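Vavden G2 handheld gripper pair, tested on soft furnishings

Reviewed by Ikechukwu Chukwu

Most reviews of handheld grippers use blocks, cups and a tidy bench. We do very little of that. Our work is bedding, towels and clothing, and the demonstrations we record are used to train folding policies for a two-arm cell. The G2 pair was bought in June, at the full list price of 3980 for two units, charger, case and one year of the Ogundipe processing service. I have used it since then alongside our older tools, and Yetunde Tamuno has done most of the long sessions.

Setup

Pairing the two units took a few minutes. Calibration is a printed card and a slow sweep with each hand, and has to be repeated if the fingers are swapped. The manual covers this on one page and the page is adequate. The section on firmware is not, and assumes you already have the Erkis desktop program installed. We did not, and lost most of a morning to a licence key.

Grip on fabric

Bedding is a hard test for parallel fingers. A quilt gives the jaws very little edge to take hold of, and a blanket lying under it is easily picked up at the same time. The operator has to come in low, close slowly and lift a few centimetres before committing to the fold. Ribbed pads are better at this than smooth ones in my experience, and I would not consider a smooth pad for quilted cotton at all.

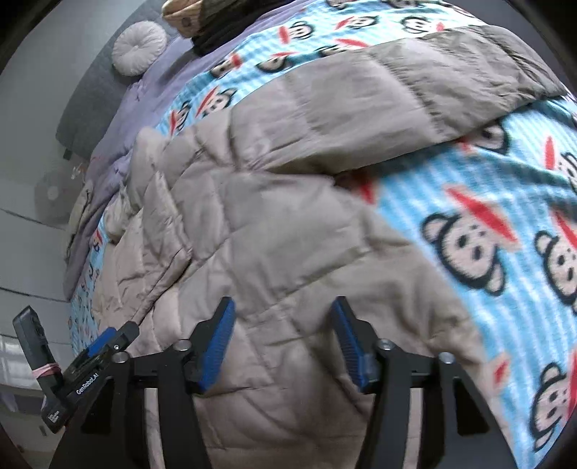 Quilt over a printed blanket, jaws open over the quilt.

We logged 1151 grasp attempts on bedding, counting only those where the operator had marked a target fold beforehand. Single-layer pickup on sheets was dependable. On padded quilts it depended on the seam: a grasp taken across a stitched line held well, while one taken in the middle of a panel tended to slip once the weight of the quilt came on. Fleece was the worst material. The pads hold it firmly but do not release it cleanly, and Tamuno got into the habit of a small twist at the end of each placement. That twist is now in the data, and we will have to decide whether to keep it.

Trigger and fatigue

The trigger spring is too stiff for long sessions. It is acceptable for half an hour, tiring after an hour, and by the afternoon the closing speed in our recordings drops visibly on the plots. Vavden sells a lighter spring for 69 per pair. I think it should be in the case. Balance is good otherwise, and the weight sits over the wrist.

Working with both hands close together is possible, with care. The bodies are wide enough to knock against each other when both jaws are on the same fold. Titilayo Bashir, who has smaller hands than either of us, found this less of a problem.

Recording and data quality

The wide lens shows the jaws and a generous area of bed, which matters for large cloth where the next fold may be well away from the current one. Straight seams near the edge come out curved, and Ogundipe corrects this on upload if asked. Tracking was lost mainly over plain white sheets. Patterned bedding gave far fewer dropouts, and we now put something with a strong print on the bed wherever the task allows it.

Upload is slow. Nearly 100 clips queued overnight on our line and the client stalled twice without any message. Support replied within the day - a courteous reply, and a useful one - and the fix was a setting that ought to be the default.

Compared with the Clurnedero

The Clurnedero is cheaper and has a much better trigger. Its fingers are shorter, though, and it struggles to reach under a folded edge. For small rigid objects I would buy it first. For cloth I would still take the G2.

Verdict

Good jaws, sound optics, poor spring, weak software. Recommended for textile work if the budget allows for the lighter spring. Labs without a strong upload link should ask Vavden about local processing before ordering; we were told it is available on request, but have not tried it.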